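Oral Hygiene for Caregivers - Course Handout, Unit 4
Instructor: Alcides Rezende
Revised June 21, 2018

Brushing another person's teeth

Last unit covered the parts of the tooth and how plaque forms. This unit is about daily care for an adult who can't brush well without help. Read it before the practice session and bring it with you, as we will fill in the care sheet on the last page together.

Plaque is soft when it is new. If it stays on the tooth it hardens into tartar, and a toothbrush can't remove tartar. Most of the people you will care for have some gum disease already. Gums that bleed a little during brushing should still be brushed, gently, with a soft brush. Bleeding that is heavy or does not stop should be reported to the nurse or the dentist.

Positioning

Seat the person upright if possible, with the chin slightly down. Stand to the side and a little behind, and support the head against your arm. For a person in bed, raise the head of the bed to at least 60 degrees unless the care plan says otherwise. Never brush with the head tipped back. Water and toothpaste can run into the airway.
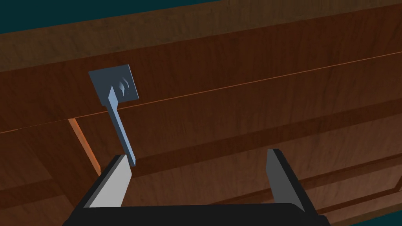 Choosing the brush and its handle comes next. A person with arthritis or a weak grip can often do part of the brushing if the handle suits the hand, and you should let them do that part. Think about door and drawer hardware. A lever handle with a long, narrow arm can be pushed with the side of the hand or the forearm, while a small round knob has to be gripped and turned. A toothbrush can't be pushed in the same way, so the usual answer is to make the handle thicker. Foam tubing works, and so does a washcloth wrapped around the handle and held with a rubber band. Wash or replace the covering often. A cuff that straps around the palm is available for people who can't close the fingers at all.

Brushing

Use a pea-sized amount of fluoride toothpaste. For anyone with trouble swallowing, use a smear, and ask about suction before you start. Hold the bristles at an angle to the gum line and use short strokes. Do the outside surfaces first, then the inside, then the chewing surfaces. Finish with the tongue. Let the person spit, but do not rinse with a lot of water afterward - the fluoride needs time on the teeth.

Dentures

Take dentures out every night. Brush them over a sink half filled with water or lined with a towel, so that a dropped plate does not break. Use denture cleaner or mild soap. Regular toothpaste can scratch the surface. Brush the gums and tongue too, even when there are no natural teeth left. Store the dentures in cool water in a labeled cup.

When to report

Write it down and tell the nurse if you see:
a loose or broken tooth
swelling of the face or gums
white or red patches that do not wipe away
a sore that has lasted 14 days or longer
a denture that rocks or rubs

For next time

Read pages 4 to 11 in the course packet on dry mouth. The July session will cover medicines that reduce saliva and what to offer between meals.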